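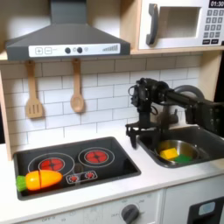

Play kitchen, counter and sink side. Carrot on the stovetop, bowl with two sponges in the sink.

Play Kitchen Tidy -- data card
By Montserrat Casado, Latthorpe
Updated May
Print | E-mail this page
7 shares | 2 comments

## Summary

Records of short tidying and put-away tasks in one toy kitchen. Each record covers a single task, such as moving an item between sink and stovetop. The current release holds 200 records. Labels were written by Leopoldo Barrera and checked by Ryan Horrocks.

## Fixed parts

- Light wood panels, white countertop, white subway-tile backsplash
- Gray range hood with a white printed control strip (plus, minus, two knobs, stepped bars)
- Black stovetop set into the counter, burners with red centers
- Dark gray sink basin and curved faucet
- Slotted spatula and spoon, both wooden, hung under the hood

The fixed parts have no task labels. The spatula and spoon are listed as background in this release.

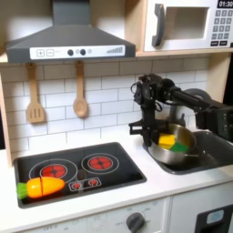 Hood, hanging utensils and microwave. Display reads 01:30.

## Loose items

Label names are lower case, one per item: `pot`, `bowl`, `carrot`, `sponge_yellow`, `sponge_green`, `block_yellow`. The carrot has a cut line and keeps a single label whether the halves are together or apart. Use `toy_yellow` and `toy_green` when the shape can't be made out -- for instance when an item is mostly below the rim of a container.

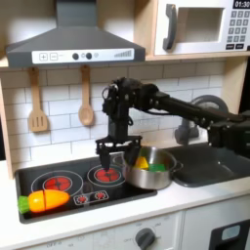

## Placement labels

- `in_sink`: item rests in the basin, or in a container that does
- `on_stove`: any part of the item is over the black surface
- `in_pot`: overrides `on_stove`
- `door_open`: a cabinet or microwave door is away from its closed position

Burner position is given as left or right from the front of the counter. 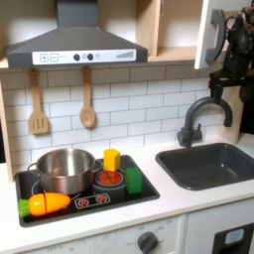

Pot on the stovetop, yellow block by the burner, white door open at right. Label: `door_open`.

## Known issues

Nearly 10 records use the old label `pan` for the pot. Terence Horrocks has the list, and they will be renamed in the next release. Pot handle direction is not labeled.

## Contact

Corrections go to Colin Haslam, Dobson group, Latthorpe. Quote the record number.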